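The quotation from Grellier came in the morning, and Kenza printed it because she did not trust numbers on a screen. There was one figure at the bottom, 1,308, and it was only for the second gripper and its cable. The arm was already paid for. The arm, Driss liked to say, was the cheap part.

She took the paper down to the test room. In her budget she had written 3 grippers, one for each bench, and 200 for spare fingers. Badawi wanted the final list before July. Badawi was a small laboratory and it did not buy anything twice.

Driss was at the keyboard and did not turn his head. The arm was over the table, with its black fingers open above a small bottle that lay on its side.

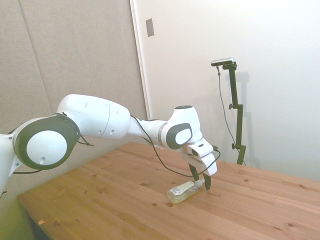 Emmanuel said from the doorway that they should buy two and keep the rest of the money for repairs. A third bench could wait until somebody had work for it.

"And if one breaks?" asked Kenza.

Then they would have one, he said, and money to repair the other.

She sat on the stool and read the page again. Delivery was 20 days. Training was a separate line, with no price beside it — only the words "on request". She had learned to be afraid of these words.

"Driss, do you need training?"

"I needed it last year," he said.

Kenza took her pen and crossed out the 3. She wrote a 2 next to it, small and neat, and then she went upstairs to telephone Grellier and request the price.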